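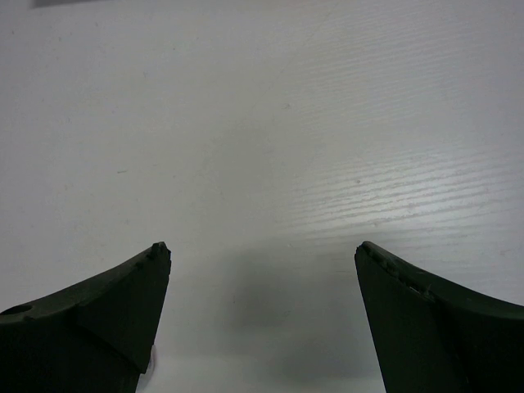
So what do you get to do at a robotics open day if you've never touched a robot in your life? Quite a lot, as I found out at Pallalley last month. You can drive an arm yourself, ask as many daft questions as you like and eat a sausage in bread in the car park.

I went along to the January open day at the Stultia workshop mostly because it's on my way home, and I ended up staying almost 4 hours. They had 421 people through over the weekend (I saw the clicker at the front desk), which is a huge turnout for a shed behind a tile warehouse.

The big drawcard was Vostier, their bench arm. You sit on a stool beside it, take hold of a handle and the arm copies whatever your hand does. Sounds easy! My first go, I closed the fingers on thin air, well short of the clothes peg I was meant to be picking up. My second go I flicked the peg onto the floor. The lad after me, who looked to be in about Year 5, had it in the cup before I'd finished apologising to the staff.

What I hadn't expected was how much talk there'd be about fingers. The ones on the arm are dark green, a pair of chunky wedges that come up to narrow tips, and the tips are quite chipped and nicked along the top. I asked whether they ever swap them over and got a ten-minute answer, which I loved. Different shapes suit different jobs, and everyone in the building has a favourite.

In the back room they were running Entili, the software side of things, on a big screen. It's learning from recorded goes at the same few jobs, and they'd got to 813 of them by the time I wandered in. I followed perhaps half of the explanation — the half with the pegs in it — but the woman next to me was taking pages of notes and asked if they had a reading list.

A few practical bits for anyone keen on the next one. Entry's free, the driving sessions take 36 people a day and you put your name down at the desk when you arrive. Get there early, as the list was full by morning tea. Parking is round the side, and the floor inside is concrete, so wear decent shoes and bring a jumper for the back room, where the air con is fierce. I'll be back for another crack at that peg.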